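The Red Spoon and Other Small Plastics

I have owned 62 spoons in my adult life, by my own unreliable bookkeeping, and the only ones I get attached to are the plastic ones. The good flatware came from Kamberg, cost more than the table, and spends its year in a felt-lined drawer waiting for guests of a better class.

The plastic came from everywhere else. A sleeve of 300 from Diser, bought for one picnic and still going three summers later. The Tromport ferry snack bar, where a cup of soup gets you 2 spoons if you look hungry enough. The gelato counter at Zapata, which believes in color and hands them out accordingly.

My favorites are the see-through reds. They scratch if you look at them sternly, and the dishwasher turns them into modern art, so I wash them by hand like a fool. Held up by the handle, a red one looks like hard candy — I have been tempted.

Click on the picture for the larger size. Prints are 20 dollars, spoon not included.

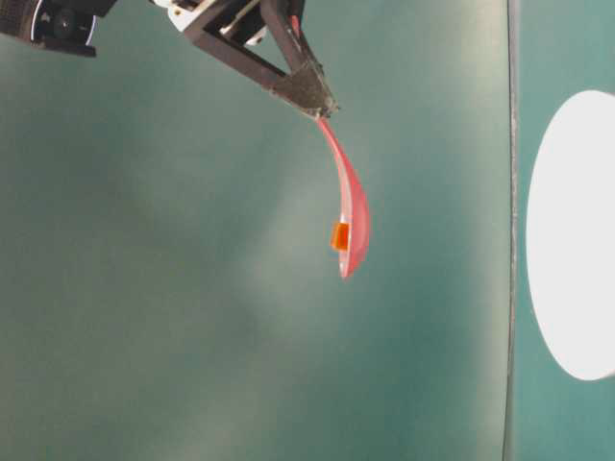

The forks get their own page in October, once I've found enough of them with all their teeth. Sporks will go up when I've decided whose side they're on. The lid collection stays in the garage, where it was asked to live.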